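Section 4: Mounting and First Use of the Hodton Under-Sink Water Filter

Read this section through once before you start. You will need an adjustable wrench, a pencil, a drill with a small bit, a bucket and an old towel. Allow an hour.

4.1 Before you begin

1. Close the cold water valve under the sink. Turn it clockwise until it stops.
2. Open the kitchen faucet and let the line drain, then leave the faucet open.
3. Put the bucket under the valve.
4. Check the carton for 2 filter cartridges, the twin head, the mounting bracket, the tee fitting and the coil of white tubing.

CAUTION: Connect to the cold line only. Hot water will damage the cartridges and void the warranty.

4.2 Mounting the bracket

5. Hold the bracket against the side wall of the cabinet. The lower edge must be at least 263 mm above the cabinet floor so the cartridges can be dropped out for changing.
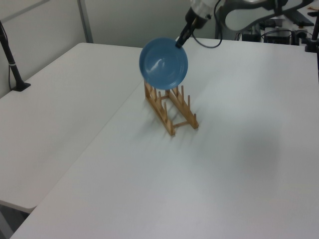 6. Mark the screw holes with the pencil and drill them. Do not drill through the cabinet wall if there is a dishwasher on the other side.
7. Fix the bracket with the screws supplied. Hang the twin head on it and push down until it clicks.

Note: If the cabinet wall is thin particle board, use the backing plate (part 775, sold separately). Screws alone can pull out once the cartridges are full.

4.3 Connecting the water

8. Unscrew the faucet hose from the cold valve. Some water will run into the bucket.
9. Screw the tee fitting onto the valve by hand, then give it a quarter turn with the wrench. Do not use thread tape here. The fitting has its own rubber washer.
10. Screw the faucet hose onto the top of the tee.
11. Cut the tubing square with a sharp knife. Push one end into the side port of the tee and the other into the port marked IN on the twin head. Each end should go in until you feel it pass the seal.
12. Run a second length of tubing from OUT to the filtered water tap.

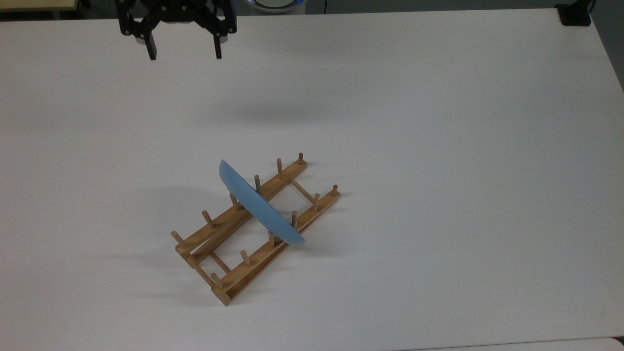 Can I use the filter on well water?
Only if the water has been tested and is safe to drink. The cartridges improve taste and hold back sediment. They do not disinfect.

4.4 Flushing

13. Twist both cartridges into the head, sediment cartridge on the IN side. The arrow on each one lines up with the mark on the head.
14. Open the cold valve slowly. Close the kitchen faucet when the air has cleared, then open the filtered tap.
15. Let the filtered tap run for ten minutes. The first water may be gray or cloudy from carbon dust. Do not drink it. It can go on houseplants.
16. Close the tap and dry all the joints with the towel. Look again after an hour, and once more the next morning.

If a push-in joint drips, close the valve, press in the collar, pull out the tube and trim the end. A crooked cut is the usual cause. 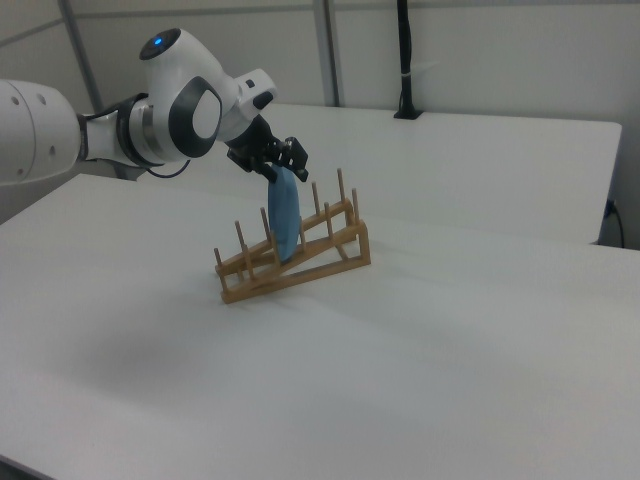
4.5 Changing the cartridges

Each pair is rated for 2,268 liters. Change them sooner if the flow drops or the taste comes back. Write the month on the label when you fit a new pair (January, for instance), and change them after six months even if the rated volume has not been reached.

17. Close the cold valve and open the filtered tap to release the pressure.
18. Twist each cartridge to the left and lower it. Keep it upright, as it will be full of water.
19. Wipe the inside of the head with a clean damp cloth. Do not use bleach or dish soap.
20. Fit the new cartridges and repeat steps 14 to 16.

Note: If the tap has not been used for two days or more, run it for one minute before drinking. If the house will be left unheated in winter, take the cartridges out and drain the tubing. A frozen cartridge must be thrown away even if it shows no cracks.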